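Bivinska Community Hall
Kitchen and Dining Room Safety Checklist

Date of inspection: 5/18/24
Inspected by: Úna Dolan
Accompanied by: Demyd Kostiuk
Floor area covered: 2,753 sq ft
Posted occupancy, dining room: 147 seated

Marks used: OK, FIX (within 30 days), NOW (before next use)

1. EXITS AND AISLES

1.1 Both exit doors open fully from inside: OK
1.2 Exit signs lit: FIX
Comment: Sign over the side door flickers. Replace the lamp and check the battery while the cover is off.
1.3 Aisles between tables clear: OK
1.4 Storage kept out of the back hallway: NOW
Comment: Folding chairs stacked on both sides again. Two people can't pass. Same comment as January.

2. FIRE PROTECTION

2.1 Kitchen extinguisher in place, gauge in the green: OK
2.2 Dining room extinguisher in place, tag current: FIX
Comment: Gauge is fine, tag has expired. Hnatiuk does the servicing and can take both units on one visit.
2.3 Hood filters clean: FIX
Comment: Grease on the two filters over the fryer. The others are acceptable.
2.4 Fire blanket within reach of range: OK

3. ELECTRICAL

3.1 Outlets near sinks trip and reset on test: OK
3.2 Cords free of damage: NOW
Comment: Cord on the Fokumano coffee urn is worn through at the plug end. Urn unplugged and tagged. Do not use it until the cord is replaced.
3.3 No extension cords in permanent use: OK
3.4 Panel door closed, breakers labeled: OK
Comment: Labels rewritten by Demyd after the dishwasher circuit was moved.

4. HOT WATER AND COLD STORAGE

4.1 Dishwasher final rinse temperature: FIX
Comment: Reached 155 F on the first test and the same on the second. Data plate calls for more. Rusico to look at the booster heater. Use the chemical sanitizer until then.
4.2 Walk-in cooler at or below 41 F: OK
4.3 Walk-in door opens from inside: OK
4.4 Raw meat stored on lowest shelf: OK

5. TABLES AND LINENS

5.1 Table legs lock: FIX
Comment: One of the long tables by the stage has a bent brace. Moved to the storeroom.
5.2 Cloths do not hang to the floor or into aisles: OK
Comment: Checked with the tables in the lunch layout. Recheck if the round tables are used.
5.3 Cloths lie flat enough for glasses and hot dishes: OK
Comment: Light creasing is acceptable. Folds that stand up should be smoothed out before setting.
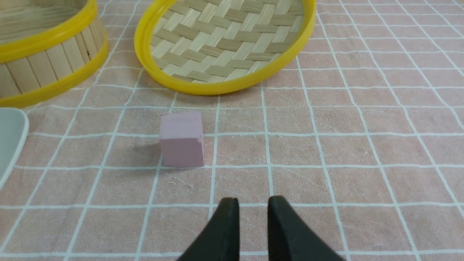 Item 5.3. Pink-and-white checkered cloth, faint wrinkles.

5.4 No candles or open flame on cloths: OK

6. FOLLOW-UP

Items marked NOW go to Demyd the same day. Items marked FIX are listed on work order 263. Hallway to be looked at again before the next rental. Urn stays in the office with the tag on.

Signed: Ú. Dolan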